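Kit board layout - fixture plates glued or loose?

nastimus
OK so I'm redoing my assembly practice board, white board on the black table, and can't decide on plate placement. Small plate with the two slots up top or down by the edge? Also do you glue the plates or leave them loose. Board came from a guy clearing out a shop, no paper with it at all. Paid 19 bucks.

brovo_bench
Glue. Always glue. Mine walked all over until I did.

Hjaltadottir_K
Disagree, strongly. Glue and you're stuck with one layout forever. I use double sided tape, peels off with a hair dryer. Had the same board for years, moved plates lots of times.

brovo_bench
tape creeps. you push down on a tight peg and the plate slides a hair and now nothing lines up

Hjaltadottir_K
Then your tape is junk or you didn't wipe the board first. Alcohol, let it dry, THEN tape.

worna278
Forget tape vs glue for a sec, spacing matters more. Leave finger room between parts. Everybody crams the gear right against the pegs and then you can't get hold of anything. Pic of a spread I like, blue parts on white so you don't lose the small stuff

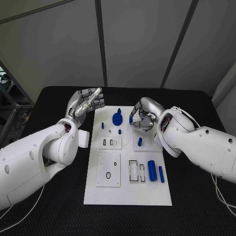
Leszek Tomaszewski's garage, Duluth, 26 November 2020

Gear part in the upper middle with the post pointing up, little blue cylinders spread out near it, slotted plate under that, big square plate lower left. Plenty of air around everything. I'd copy that before I bought any more plates.

nastimus
oh nice, thats way more open than mine. So the slot plate sits below the gear and not up top. What goes in the slots?

worna278
On mine, flat keys, the rounded end kind. Don't know what yours came with. Measure the slots and print some, leave a bit of slack or they jam. First 2 I printed had to be sanded down.

brovo_bench
Looks nice but too much wasted board imo. You could get another plate on there easy. I like mine packed, more to do per sitting

Hjaltadottir_K
More to do, more to knock over. Those short cylinders roll off if you bump one, and then you're under the table with a flashlight. Ask me how I know.

brovo_bench
put a lip on the board? strip of foam, two minutes

Hjaltadottir_K
Foam lip is fine. Still not packing mine.

nastimus
Going with the open layout for now. Tape first, glue later if it creeps. Anyone know if blue filament matters or is that just what people use? have a full roll of gray

worna278
Gray works but it dissapears in bad light. Blue or orange on a white board, easy to spot. Use up the gray on the plates if you want, keep the small parts bright.

brovo_bench
gray is fine. buy a lamp

nastimus
lol ok. Printing cylinders tonight, will post if the tape holds

Hjaltadottir_K
Wipe the board first!!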